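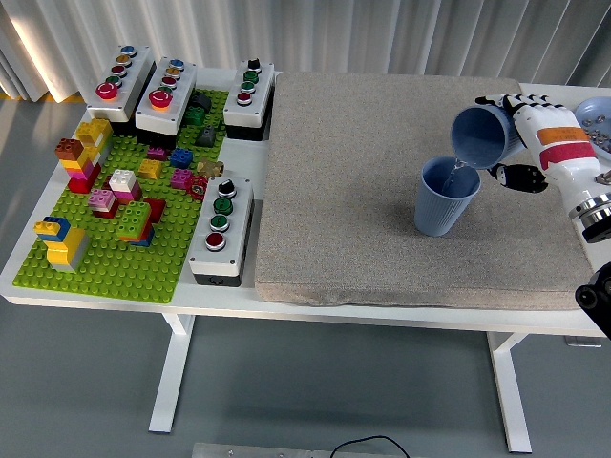

*Clear liquid being poured from one light blue cup into another over a felt pad.*

## Review: Platico 2, canvassing and voter contact software

Platico 2 is a database and phone app for local campaigns. It stores a voter list, cuts it into walk routes, and collects the answers that canvassers bring back from the door. I ran it through one primary for a county seat with a list of 2,000 households and 17 canvassers. The comparison below is with Hudeo, which I used for the same seat in the previous cycle.

### Import

The voter file goes in as a comma-separated text file. Platico matches columns by header name and asks for help with the ones it can't place. Our county splits the street address into four fields, and Platico joined them correctly except for half-number addresses (112 1/2 and the like), where it dropped the fraction. Those records had to be fixed by hand. Hudeo keeps the fraction but fails on apartment letters.

Duplicates are flagged and left alone until someone merges them. The merge screen shows both records side by side, with the older one on the left. There is no undo. Export a copy of the list before merging anything.

### Route cutting

Draw a shape on the map and the program returns a route with a door count and an estimated walking time. Estimates were close on grid streets and far too low on rural roads, where the program seems to measure in a straight line. Odd and even sides can be split, and the split survives a later edit to the shape. In Hudeo it does not.

A route can be limited by party registration, by past primary turnout, or by the last contact result. Filters combine with "and" only. To get voters who are unaffiliated or have no turnout record, you build two lists and join them.

### The phone app

The app works offline once a route is loaded. Answers are stored on the phone and sent when a signal returns. One phone held a full evening of answers and sent them the next morning with the correct times attached.

- Answer buttons are large and can be used with one hand.
- The notes field stops at a fixed length and gives no warning.
- Dark mode does not apply to the map.
- Battery drain is high with location turned on. A two-hour shift is fine, a four-hour shift needs a battery pack.

### Reports

The support report sorts voters on a five-point scale and totals them by precinct. It prints cleanly. The early vote report depends on the county's daily file, which must be loaded by hand each day; voters marked as returned then drop off all open routes at the next sync. This worked every day we used it, and it cut the September call list down faster than our old spreadsheet did.

There is no contribution tracking. Platico can pass names to Magnusson, the finance reporting package, through a one-way export. Changes made in Magnusson do not come back, so a corrected address has to be entered twice.

### Accounts and access

Three levels: owner, organizer, canvasser. A canvasser sees only the assigned route, and access ends when the route is closed. Organizers can see everything, including the full export button. I would like a level in between. Mimura, the other package we tried briefly, has one, but its map is too slow for daily use.

### Verdict

4 out of 5 for a local race with one office and a list of this size. I would not move a statewide list into it until the merge screen gets an undo and the filters get an "or". Campaigns already on Hudeo with mostly apartment buildings should switch. Campaigns with mostly rural doors will gain less, and should plan walking times by hand.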